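The Second Cell

The purchase request for Vistholm had nine lines, and line six was wrong. It asked for two arms, a table, a set of printed fixtures and spare fingers, and then, under consumables, "desktop computers, used, 15". Finance at Rostitz had returned it with one word beside the figure: reusable?

I went down to the existing cell to write the reply. The budget for the second one closed on Tuesday, February 17, 2026, and the form would not accept late comments.
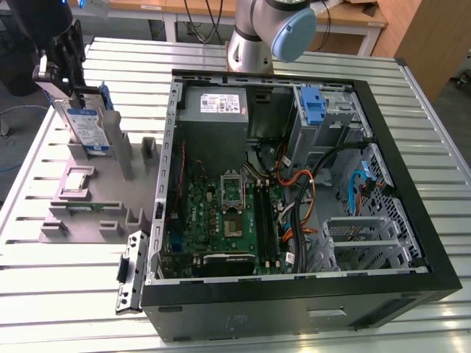
A tower costs little. What wears is the socket, the slot latches and the plastic of the drive caddy, and none of these appears on an asset register. The Bitametti quotation treated the computer as part of the bench. Nowakowski, the other bidder, had left it out and was cheaper by 3,722, a difference that finance had already circled.

I wrote that the two totals could not be compared until both included the same parts. I moved line six from consumables to tooling, then moved it back. Tooling had to be written down over years, and I could not defend a life of years for a memory latch.

The fixture was easier. It could be printed again overnight for the price of the filament, so I gave it a line of its own and a quantity of two. 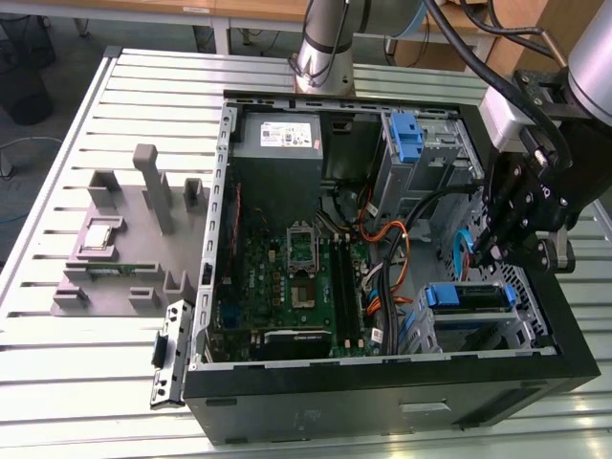 Could Vistholm open with one arm and buy the other later?

The table, the controller and the safety circuit would be paid for either way, so the saving was only the arm itself, and a second installation visit would use up most of that.

I typed this into the comments field, which cut it off at "either way". I shortened it and tried again. In January the same field had taken a full page.

At ten to five the form went through. Line six still said consumables, 15.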